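What Pullard Learned From Budgeting Its First Handheld Gripper Program

Equipment planning, March

When Hiwot Worku took over equipment planning at Pullard, the automation group had a line item labeled "arms" and nothing else. The group wanted to train manipulation software for household and leisure spaces, and the budget assumed that every hour of training data would come from a robot bolted to a bench. She spent her first six weeks taking that line item apart.

"The arm was the most expensive thing on the sheet and it was going to be idle most of the day," Worku says. "Someone had priced the arm, the mount and the controller. The operator, the floor space and the resets between runs were missing. Once you add those, the cost per recorded task is a different number."

Her replacement plan moved most of the collection work to handheld grippers, each with its own wide-angle camera, carried by people through ordinary rooms. The arms stayed in the plan, but only for evaluation. One arm was budgeted for the first year and a second was held as an option pending results.

Worku works with Vasanthi Raju, who runs the collection side and wrote most of the requirements. Raju's first draft ran to 40 line items. The purchasing office returned it with a request to mark which ones would stop work if they were missing. Eleven survived as mandatory.

"It was a useful exercise," Raju says. "I had listed spare lenses as nice to have and a carrying case as required. After the trial I reversed those. A scratched lens ends the day. A case can be any padded box."

The trial she refers to compared handheld units from two suppliers, Stirkameck and Kubíček. Each supplier lent two units for 90 days. The group set the same tasks for both, kept the same operators on both, and logged every stoppage with a cause code. Worku declined to give the full scores but described the parts that affected the purchase.

Unit price did not decide it. The two quotes were close enough that a change in the spares package would have reversed their order. The larger difference was in consumables. Finger pads wear and have to be replaced, and the suppliers differed in how the pads were sold. One sold them singly. The other sold them only as part of a finger assembly, so a worn pad meant replacing a working linkage with it.

"Ask for the price of the smallest part that wears out," Worku says. "Then ask for the lead time on it. We got the first answer in a day and the second one after three emails."

The finished trial set contained 1438 usable recordings. The target had been 2000. Raju attributes most of the shortfall to planning on her side. The schedule allowed no time for moving between rooms, and storage cards filled before the end of a shift on the longer tasks. Both problems were cheap to fix. The revised budget includes twice as many cards and a fixed half hour for each change of location.

Dilek Saraç, who reviews recordings before they go to the training team, asked for a third change. Her complaint was that the early sessions were too tidy. Operators tended to clear a surface and place one object in the middle of it.

"I rejected very little on technical grounds," Saraç says. "My notes were mostly about variety. I wanted objects that roll, objects that deform, clear plastic, cloth surfaces, shiny caps. If the software only sees a mug on a white table, that is what you have paid for."

Variety turned out to have a budget line of its own. Rooms have to be found, and some have to be rented. The group now keeps a list of locations graded by surface type, lighting and access. Felt-topped tables are on it, along with tiled counters, carpeted stairs and one greenhouse. Props are bought from a small cash float, with a monthly cap, so that a bottle of water does not need a purchase order.

Noreen Tarar manages that float. She also handles the agreement with Sedham, the property firm that provides most of the rooms. Access is charged by the half day and includes whatever furniture is already in place.

"The first agreement had us restoring each room to a photographed layout," Tarar says. "It took longer than the recording. We renegotiated so that we leave the furniture alone and take out what we brought in."

Lens choice was the last technical item to be settled. A very wide lens keeps more of the room in view, which helps the software work out where the gripper is. The cost is heavy distortion, and straight edges such as door frames and table rails come out curved. Software can correct for this if each camera is calibrated, so calibration became a recurring cost with its own entry.
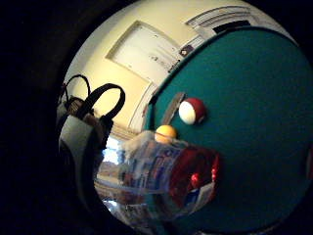 Wide-angle view from a handheld gripper: plastic bottle and two billiard balls at a pool table.

Raju schedules calibration once a month and after any drop. She would have preferred to do it weekly, but the bench time was not available. Serpil Altıntaş, who maintains the units, keeps a log for each camera and pulls any that drift past the limit. She has asked that future quotes state whether a lens can be replaced without returning the whole unit.

"If it goes back to the supplier, I need a spare on the shelf for as long as it is away," Altıntaş says. "That spare should be in the original budget. It usually gets added in the second year, when somebody notices the gap."

The purchase order for the first full batch is now in draft. It covers the handheld units, two sets of spare pads for each, spare lenses, cards, a calibration target and a service term that begins on delivery. Worku moved the start of the service term from the order date after finding that delivery time would otherwise be counted against it.

The second arm remains an option. It will be considered once the evaluation team can show that the first is booked for more than half of its available hours. Worku has asked for the booking records to be kept from the first day of use, including canceled sessions, and has left the line on the sheet at zero.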